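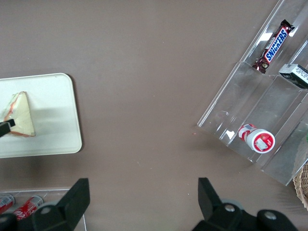 About Flunden

Flunden puts lunch in places that don't have any. We stock and look after small snack counters in offices, clinics, print shops and one bowling alley that swore it only wanted coffee. If you work in a building where the nearest food is a parking lot away, there is a fair chance we have already met your facilities manager.

We started with a folding table and a cooler in the lobby of an insurance office in Clustelholm. The plan was to sell soup. The soup lasted nine days. People were polite about it, and then they bought the sandwiches we had brought along for ourselves. We took the hint and have been a sandwich company ever since, with a sideline in chocolate that on some afternoons is the whole business.

What a counter is

A Flunden counter is a table, a clear display stand and a white tray. The stand holds the bars and the small boxed things on stepped shelves, so the person in the back row of the meeting can see what is left. The tray is for sandwiches. They're cut in triangles and wrapped in clear film, and we have held firm on both points. We once tried a brown paper sleeve that was supposed to look wholesome. Customers peeled it back to see the filling, sighed, and put it back. Clear film it is.

We get asked why the table is always such a plain color. We tried a cheerful yellow. Every crumb showed, and a dental office in the west end asked us to take it away.

Candy goes up high. We know what the wellness newsletters say about eye level and fruit. We did it their way for one November and drove home each night with the same bananas.

What we do all day

The bread arrives before five. Sandwiches are made and wrapped by seven and are on their trays by the time your office has finished arguing about the thermostat. We come back in the afternoon to clear what hasn't sold, wipe the table, and straighten the stand, which somebody will have turned to face their own desk.

Last year we set up our counters at 33 sites. Our busiest single day came to 1,472 sandwiches, and we would prefer not to repeat it without more warning and a second van.

Who we are

There are 13 of us, counting the two who say they are only helping out until the fall and have said so for three years. Most of us came from restaurants and like being home for dinner. Our kitchen is on the ground floor of the old Habte building, behind the upholsterer. If you smell glue, you've gone one door too far.

Our ordering system is called Dristetero. We did not choose the name and can't change it without losing the login. It works well enough. You tell it by 3 p.m. what you'd like on tomorrow's tray, and it tells us, usually in capital letters.

What we don't do

We don't do weddings. We don't do hot food (see soup). We don't put mustard in anything without writing mustard on the label, following a difficult week with a law firm.

Getting a counter

You need a flat surface, or room for one of ours, and at least a couple dozen people who get hungry. There's no setup fee. Write to us through the contact page and we'll come by with samples. The egg salad goes first, so be on time.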